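Print this page | E-mail this article to a friend

Filed under: Robotics > Learning from Demonstration

Shares 19 | Comments 7

3. Collecting the demonstrations

3.1 Simulated kitchen and choice of tasks

The demonstrations used in this work were collected in Callero, a simulated kitchen which our group has maintained since the earlier study on drawers and cupboards. Callero was chosen for two reasons. The first is that the same appliance can be placed again in exactly the same position, so that two operators can be compared under equal conditions. The second is that a failed attempt costs only time. In our real kitchen the hinge of a cabinet door was bent during the pilot phase, and after this event we decided that beginners should practise in simulation first.

We defined 8 tasks. They all concern appliances or furniture with a moving part, and they include opening and closing a hinged door, turning a rotary knob to a given angle, and pulling a drawer until its stop. Tasks with loose objects, such as pouring or stacking, were left out of the present paper. The difficulty of those tasks depends very much on the contact model of the simulator, and we did not want to mix this question with the question of how the demonstration is given.

The microwave tasks are treated in more detail than the others, as they showed the largest difference between the two ways of teaching. The microwave has a door with a vertical bar handle and two rotary knobs, one above the other, to the right of this handle. The operator must therefore bring the gripper to a narrow handle without touching the knobs beside it. A contact with a knob was recorded as an error only if the knob changed its angle.

3.2 Two ways of teaching

In the first way, which we call remote control, the operator holds a small hand controller and the simulated gripper follows its motion. Position and orientation are sent at a fixed rate, and a trigger under the index finger closes the gripper. The operator can press a second button to disconnect the controller from the gripper, move the hand back to a comfortable place, and connect again. We call this action a re-grip. It is similar to lifting a computer mouse when the edge of the table is reached.

In the second way, teaching by hand, the operator takes hold of a passive arm named Jullum, which has no motors and stands on the desk. Jullum has the same joint order as the simulated arm but is smaller. When the operator bends it, the joint angles are read and copied to the simulation. The operator feels the limits of the joints in the hand, and this information is not available with the controller. On the other hand, Jullum does not give back any force from the contact, so the operator must watch the screen to know when the gripper has touched the handle.

During both kinds of teaching the operator sees a single view from a camera fixed near the gripper. We tested a second view from the side in the pilot phase, but most operators forgot to look at it after the first minutes. It was removed to keep the training short.
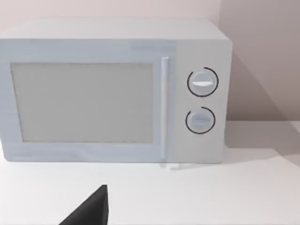 Figure 2. Microwave task in Callero, with part of the gripper in the foreground. The handle and the two knobs are at the right of the door.

The view near the gripper has a known weakness. The distance between the fingertip and the appliance is difficult to judge when the appliance is pale or when the light is flat, and several operators reported that they stopped too early. For this reason we kept the cast shadows switched on in the renderer, although they make the simulation slower. The operators were told that they may use the shadows to estimate distance. We did not measure how many of them really did so, and we return to this point in Section 5.

3.3 Operators and procedure

Operators were recruited among students and staff of our department. None of them had controlled a robot arm before, with the exception of one person who had used an industrial teach pendant. Every operator worked with both ways of teaching, and the order was alternated from one operator to the next. Between the two parts there was a break, in which the operator left the room.

Each part started with a free practice of 7 minutes. The operator could move the gripper as wished and could touch everything in the kitchen. After that, the tasks were given in a random order. At the start of each attempt the arm was placed in one of several start poses, and the door of the appliance was set to closed. An attempt ended when the target angle was reached, when the operator gave up, or when the time limit was over. The operator was not informed about the time limit, because in the pilot phase this made people hurry and push the gripper into the door.

Natalia Becerra led the sessions and read the same written instructions to every operator. She answered questions on the equipment but gave no advice on how to approach the handle. If an operator asked which side of the handle should be taken, the answer was that both are permitted. This freedom was wanted. It gives more variety in the data, and we were interested to see whether the learned policy can cope with two different strategies for one task.

3.4 Data and cleaning

In total we stored 3910 attempts, including those that failed. For every attempt the log contains the joint angles, the gripper opening, the angle of each moving part of the appliance and the rendered view. Re-grips are marked with a flag in the log. The logging program, Barros, writes these signals with a common clock, so no later alignment was necessary.

The cleaning was kept simple. We cut the waiting time at the start of an attempt, up to the first movement of the arm. We also removed attempts in which the connection to the controller or to Jullum was lost. Failed attempts were not deleted, but they were not used for training the policies in Section 4. They are used only in the analysis of errors.

One decision needs a longer comment. In remote control, the arm stands still during a re-grip, sometimes for several seconds. If these pauses stay in the training data, the policy learns to stop in the places where operators often stopped, and it may never start again. If they are cut, the speed of the arm has small jumps at the borders. We tried both and selected the second option, with a light smoothing over the jump. The smoothing window was the same for all tasks and was not tuned on the test results.

3.5 First observations

Before any training, the demonstrations already show some differences. With Jullum, the path to the microwave handle is usually one long curve, and the gripper turns while it travels. With the hand controller, operators mostly moved first and turned after, close to the door. The paths are thus longer, but the final approach is slower and the knobs were disturbed less often.

For the knobs the picture is different. Turning a knob by remote control required in many cases a re-grip in the middle of the rotation, since the human wrist cannot turn far enough in a comfortable way. Operators who used Jullum could turn the last joint with two fingers, and they had almost no pauses. Neslow, the policy described in the next section, was trained separately on each of the two sets, and then once more on both together.

Print | E-mail | Back to top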